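FOR IMMEDIATE RELEASE

Prandden Opens Its Carpeted Showroom to Walk-In Visitors in April, Shoe Covers Provided

Hi, I'm Mebrat Araya, and I run the showroom at Prandden. I asked if I could write this one myself, and the answer was yes, so please forgive me if it wanders a little!

Starting in April, our showroom on the second floor of the Groltum building will be open to anyone who wants to walk in and look around. Up to now you needed an appointment, and most of our visitors were designers and office managers who already knew what they were after. We love those folks (please keep coming). But so many people have stopped at the front desk and asked if they could take a quick peek at the flooring that we finally decided to open the door and let them.

For anyone new to us, Prandden sells and fits carpet for offices, clinics, waiting rooms and, more and more, home workrooms. The showroom has 7 bays laid out like real rooms, with desks and chairs and lamps in them, because a little square of carpet in your hand tells you next to nothing about a whole floor. You really do need to stand on it. Roll a chair over it. Drop a pen and see if you can find it again, which is my own personal test and one that the busier patterns fail every time.

Now, about the shoe covers. Yes, we're asking everybody to wear them, me included. They're the thin blue slip-on kind you may know from open houses or the dentist. We have 900 pairs in the stockroom and a basket of them by the door, along with a bench so you can sit down and take your time. I've watched plenty of people try to do it standing up, hopping on one foot with a hand on the wall, and I'd really rather you used the bench.

If you haven't worn them before, my way of doing it goes like this. Shake the cover out first, as they come folded flat and love to stick to themselves. Find the elastic and open it wide with both hands. Hook it over your toe, pull it back along the sole, and then bring it up over the heel last. If it's still all bunched up around your heel, give it one more tug toward the back until the edge sits above the sole of your shoe. Chunky sneakers take more pulling than dress shoes. High heels will poke right through, so we keep slippers in a few sizes for anyone who comes in wearing them.

We tried a few other things before we settled on covers. Mats at the door got the worst of the grit but did nothing on a rainy day. Asking people to take their shoes off seemed friendly enough, until I noticed how many guests turned shy about their socks and went home after seeing two bays. With covers on, people stay and wander, and the floors still look right at the end of the afternoon.

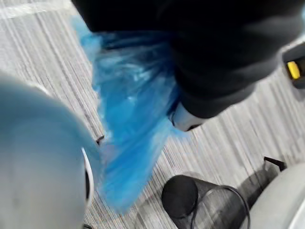 The other half of the news is the new range, and I've been itching to get to it. It's called Jirnora, and it's a low, tight carpet made for rooms where people walk all day long. It comes in 9 colors. My favorite is a warm rust that I've already put down in my own hallway at home, though I'm told the quiet neutrals will be the big sellers, and I'm sure that's right. You can borrow samples for a week at no charge. Just bring them back, please, even if the dog has been lying on them!

We've also teamed up with Abdella, the rug binding shop downstairs. Any leftover piece from a Prandden job can go to them to be finished as a mat or a runner, and our customers get first place in line for that through the end of April. I had one made for under my desk and I'd do it again in a heartbeat.

The first 100 visitors will get a small bound mat to take home, made from last year's ends. Colors are pot luck. I've seen the pile and there are some lovely ones in there, plus a mustard one that I'm hoping somebody falls for.

Doors open at 10 a.m. and we close at 5 p.m. You don't need to call ahead unless you're bringing a group, in which case a quick call helps me get the slippers and coffee ready. Strollers and wheelchairs are very welcome, and we'll give the wheels a wipe at the door. Kids can wear covers too, but they do slide a bit, so no running in bay two, where there's a stretch of smooth floor between the carpets.

Reporters and photographers are welcome any time we're open. Ask for me at the front desk on the second floor of the Groltum building, and I'll come and walk you through all the bays.

Media contact: Mebrat Araya, Showroom Manager, Prandden

###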